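The Candy Bar Years

My aunt Renata Montecinos ran the night desk at a bus station for 19 years, and I swear she lived on vending machine dinners. I spent one August with her when I was in school, and we'd split whatever 2 dollars could get us -- usually peanuts, sometimes chocolate, once a truly awful cheese thing.

I still shop like that on road trips! Give me a gas station counter over a sit-down lunch any day. My friend Min-kyu Hong packs carrot sticks and sighs at me for more than 100 miles.
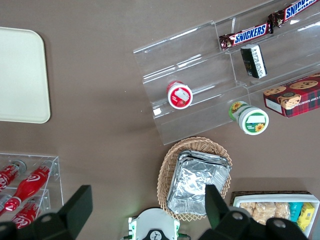 Two Snickers, end to end in a clear rack: dinner, by my aunt's rules.

She's retired now and cooks real soup. She still keeps peanuts in her coat, though.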